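管継手

読了時間:5分
シェア 52 コメント 11

管継手(くだつぎて、かんつぎて)は、管と管、または管と機器をつなぐために用いられる部品の総称である。配管の向きを変える、流れを分ける、口径を変える、端をふさぐといった役割をもち、給排水、空調、ガス、蒸気、圧縮空気、粉体の輸送など、流体を扱う設備のほとんどに使われている。現場では単に「継手」と呼ばれることが多い。

概要

管は一般に直管の形で製造され、定まった長さに切断されて出荷される。建物や機械の中で必要な経路をつくるには、曲がり、分岐、接続の箇所ごとに別の部品が必要になる。管継手はこの部分を受け持つ。継手の数が増えると流れの抵抗と漏れの可能性がともに増すため、設計では経路を短くし、曲がりを減らすことが基本とされる。

材料には鋳鉄、炭素鋼、ステンレス鋼、銅合金、硬質塩化ビニル、ポリエチレンなどがある。流体の種類、温度、圧力、設置場所によって選び分ける。異なる金属を直接つなぐと電位差による腐食が起こることがあり、絶縁用の継手をはさむ場合がある。

種類

エルボは流れの向きを変える継手で、直角のもののほか、緩い角度のものがある。曲がりの半径が大きいものは抵抗が小さいが、広い場所をとる。粉体や粒体を流す管では曲がりの外側が摩耗しやすく、その部分の肉厚を増した製品も使われる。

チーズ(T字管)は主管から枝管を分ける。枝の口径が主管より小さいものは異径チーズと呼ばれる。十字形のクロスは、力のかかり方が複雑になるため用途が限られる。

レジューサは口径の異なる管をつなぐ。中心線がそろった同心形と、片側の面がそろった偏心形があり、水平な液体配管では空気だまりを避ける目的で偏心形を選ぶことがある。

ソケット、ニップル、ユニオンは直線状の接続に使う。ユニオンは管を回さずに取り外せるので、点検や交換の多い機器の前後に置かれる。キャップとプラグは管の端を閉じるためのものである。 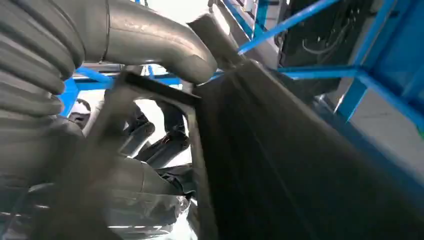
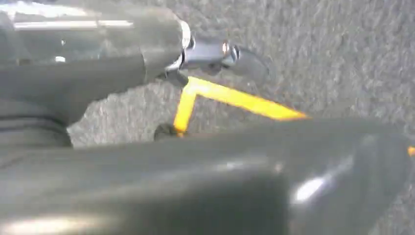
1枚目:ゴムの蛇腹ホースにつながる金属製エルボ。2枚目:金属製の短いカラーと、そこから出る暗色の軸。

伸縮継手と可とう継手

管は温度の変化によって伸び縮みする。両端を固定した長い直線配管では、この伸縮が支持金具や機器の接続口に大きな力を及ぼす。これを吸収するのが伸縮継手で、管の一部を抜き差しできるようにしたスライド形と、蛇腹を用いるベローズ形がある。ベローズ形はすべり合う部分がなく漏れにくいが、ねじれに弱い。

可とう継手は、振動や据え付けの誤差、地盤の沈下による変位を逃がす目的で使われる。ポンプや送風機の出入口に設けると、振動が建物側へ伝わりにくくなる。ゴム製のものは柔軟で防振性に優れる一方、日光、油、オゾンによって劣化するため、定期的な点検を要する。ひび割れ、硬化、谷部の膨れが主な点検項目である。

接合方法

ねじ込み式は小口径の配管に広く使われる。管用ねじには平行ねじとテーパねじがあり、テーパねじはシール材と組み合わせて気密を得る。締めすぎると継手の側が割れることがある。

溶接式は高温や高圧の配管に用いられる。漏れにくいが、取り外すには切断しなければならない。突合せ溶接式では管端の開先加工が仕上がりを左右する。

フランジ式は、つば状の部品どうしをガスケットをはさんでボルトで締めるもので、大口径の配管や弁の前後に多い。ボルトは対角の順に数回に分けて締め付ける。片側から順に締めるとガスケットが偏ってつぶれ、漏れの原因になる。

このほか、樹脂管に用いる接着式と融着式、溝を切った管端に外から部品をかぶせるハウジング形、差し込むだけで固定されるワンタッチ式がある。

呼び方と互換性

管継手の寸法は、接続する管の呼び径で表される。呼び径は実際の外径とも内径とも一致しないことが多く、とくに小口径で差が目立つ。ミリメートル系とインチ系の呼び方が併存するため、図面や注文書ではどちらによるかを明記する。

製造者が独自の寸法を採ることもある。Trisarの差し込み式継手とHetivowの同種の継手は外観が似ているが、固定爪の位置が異なり、混用できない。Núñezの大口径用フランジには呼び径500までの製品があり、ボルト穴の配置は同社の旧系列と共通である。

保守

漏れの多くは管の本体より接合部で起こる。点検では、にじみ、さび、白い析出物、保温材の湿りを確認する。増し締めで止まる場合もあるが、ガスケットやシール材が劣化しているときは交換する。加圧したままの増し締めは破損の危険があり、圧力を抜いてから行うのが原則である。

取り外した継手の再使用については、ねじ山の摩耗とシート面の傷が判断の基準になる。

関連項目

配管
バルブ
ガスケット
ベローズ
ウォーターハンマー

最終更新:2022年9月26日
お問い合わせ | © Stadness 設備事典 | ページの先頭へ戻る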